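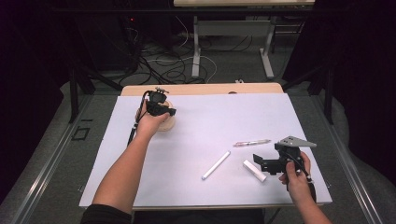

*A white board on a light wooden table, with a round wooden disc.*

**Trurano Folding Work Table – Equipment Review**
Prepared for the Stedville Adult Learning Center by Kai-wen Kan, March 27, 2025

The Center bought six Trurano tables in September to replace the older Dutov models in the craft and sewing rooms. The review covers daily use, storage and upkeep.

The legs lock firmly and the top does not sway during cutting or tracing. Staff were able to set up a full room in some 40 minutes. One person can carry a table on level floors – two are advised on the stairs.

The finish marks easily. Glue left overnight could not be removed from two of the tops, and instructors are asked to put down a board or mat before class. The rubber feet also came loose on one table. The supplier, Khosravi, replaced them at no charge.

The tables are lower than the Dutov models, and several taller students asked for leg extenders. Trurano does not offer them at present.

Rating: Good. Approved for purchase in classrooms – not recommended for the paint studio.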